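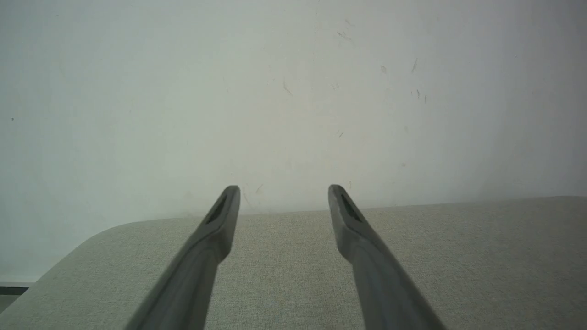 Course Materials > Nonprofit Leadership > Week 7 Notes

Who hires the executive director of a nonprofit?

The board of directors does. Staff can be consulted, a search firm can do a lot of the legwork, and funders will certainly have opinions, but the vote belongs to the board and it can't be handed off.

I put that first because it was the most common mix-up in your response papers. A good number of you had the outgoing director choosing the next one. It happens informally all the time (I've watched it happen!), but on paper the director has no vote in it, and if you're ever on a board you should know that before the conversation gets going.

The Draduven case

Please have the Draduven packet with you when you read this part. Quick recap: Draduven is a youth mentoring organization, its director gave notice in February, and the board asked the program director, Ysaline Lebrun, to step in as interim. She said yes over the phone in a conversation that lasted four minutes. No letter, no change in pay, no end date. You can probably guess how the next few months went.

What I want you to look at is the interim agreement they finally wrote, page 4 of the packet. It covers salary, who she reports to, and which decisions she has to bring back to the board. It's silent on whether she could apply for the permanent job. Some boards say up front that the interim can't be a candidate, so outside applicants don't feel the thing is already decided. Others are happy to have the interim apply and treat those months as a very long interview. I lean toward letting them apply, but tell everyone early, including the interim. Lebrun heard it from a coworker, which I still find painful to read.

The search committee

Seven members, in this case. That's on the big side for me but workable. Look at who was on it – four board members, two staff, and one parent from the mentoring program. Tzu-hsuan Fung chaired, and her memo to the board is the best thing in the packet. Read it twice. She separates what the committee may do by itself (write the posting, screen, run first interviews) from what goes to the full board (salary range, finalists, the offer). If you borrow one document from this course for your working life, borrow that one.

They had about 100 applications, mostly from the national posting. I'd like you to think about whether a national search made sense for an organization working in one county. It costs more and takes longer, and moving expenses come up late and awkwardly. On the other hand, the Te Moana reading from last time shows what a board can miss when it only looks down the street. I go back and forth on this and I'd love to hear you argue it out.

Announcing the hire

We'll do this properly next week, so just a few notes. Staff hear first, then major donors and partner groups, then the press. Put the start date in the announcement. Thank the interim by name and say what she did – "kept both summer programs open" is a lot warmer than "provided steady leadership." And please, one quote from the board chair, not three.

For next class

Read the Grukon transition plan and skip the appendix. Write one page on what you'd put in Lebrun's agreement if you had been the board chair in February. Bring it on paper, we're trading with a partner. If you missed the sign-up for the mock interviews, email me before noon and I'll fit you in with the Flovis group, they're a person short.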